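Ritel (municipality)

Ritel is a small inland municipality on the east bank of the Dulivo River. 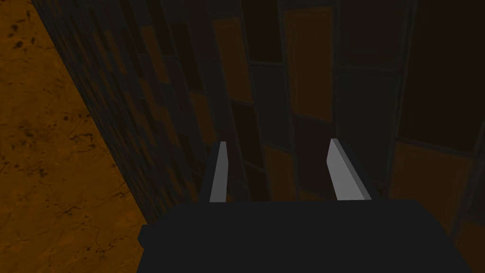
It covers the market town of the same name and five outlying villages, the largest of which is Ikis. The municipal seat was moved from Ikis to Ritel after the river bridge opened.

Economy

Farming remains the main source of income, chiefly barley, plums and sheep's milk. The Swanepoel mill, 3 kilometers north of the town, grinds most of the local grain. A produce market is held every Sunday in the lower square.

Transportation

A regional road links Ritel with the rail station at Ikis, 20 minutes away by bus. Two ferries cross the Dulivo in summer. Service is suspended in November, when the water level rises.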